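Print this message | E-mail this message

Cuvdale Public Library Services – Branch Staff and Friends Mailing List
Subject: Re: Interlibrary loan periods and the Irkmont courier schedule

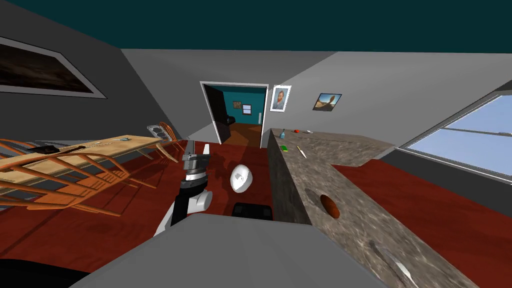
A reader at the Bodin branch wrote that the present loan period is too short to be of use to anyone who depends on the courier, and that a book which spends nine days in transit ought not to be counted as checked out for any of them. The Loans Office has received similar remarks from other branches and is grateful for them. The original message is quoted in full at the end of this reply.

The office has reviewed the matter and wishes to set out the current rules, the changes that will take effect in the new year, and the points on which no decision has been made.

Under the rules adopted in June, an item borrowed from another branch is charged to the patron on the day it leaves the lending branch. The loan runs for 21 days from that date. This worked tolerably well while the courier called at every branch twice a week. Following the change in the Irkmont route, Bodin and Roredden are served once a week only, and an item sent just after a pickup may wait several days before it is moved at all. The patron then receives it with a good part of the loan already spent.

The office examined 368 interlibrary requests filled between the route change and the end of the fall quarter. In 100 of these, the patron had 14 days or fewer in which to use the item. Most of the items concerned were going to Roredden. We accept that this is not a satisfactory service, particularly for patrons who read large-print titles, of which Roredden holds very few.

The following changes have been approved:

Interlibrary loans will be charged from the day the item is placed on the hold shelf at the receiving branch. Branch staff must therefore scan each item on arrival and again when it is shelved. An item that is not scanned a second time will continue to show as in transit, and the patron will not be notified.

The hold shelf period will remain at seven days. Items not collected within that time should be returned in the next courier bin, with the pink slip left in place.

One renewal will be permitted on any interlibrary item for which there is no waiting list. Renewals may be made by telephone or at the desk. The catalog does not yet offer this for items owned by another branch, and patrons who attempt it there will see a message stating that the item is not eligible. Please advise them to call.

Overdue notices on interlibrary items will be sent by the receiving branch. At present some patrons receive two notices, one from each branch, with different dates. The lending branch should take no action unless asked.

It has been suggested that the courier be restored to two calls a week at all branches. The contract with the present carrier does not allow for this, and the office is not able to say whether the next one will. It has also been suggested that Bodin and Roredden exchange items directly – a staff member already travels between the two – without sending them through the Irkmont sorting room. The office has no objection in principle, but items moved in this way must still be scanned, and the sorting room must be told, or they will be listed as missing.

The limit on the number of requests a patron may have open at one time has not been changed. Book clubs should continue to use the separate group form, which is held at each desk. Some 200 copies of the old form are still in circulation and may be used until they run out, provided that the return date is left blank.

Revised desk instructions, dated December 2023, will be sent with the next courier bin. Branches should discard the earlier sheet. Questions may be sent to this list or to the Loans Office at Cuvdale.

Loans Office
Cuvdale Public Library Services

> To the Loans Office:
>
> I use the Bodin branch and most of what I want has to come from
> somewhere else. My last request took nine days to get here and it
> was already counting against me. I am a slow reader and these
> were two long books. The loan period is too short to be of use to
> anyone who depends on the courier. A book that spends nine days in
> transit should not be counted as checked out for any of them.
>
> Could you also tell me why I can renew a Bodin book from home but
> not one that came from Cuvdale? The desk was very kind but did
> not know.
>
> A reader at Bodin

Print this message | E-mail this message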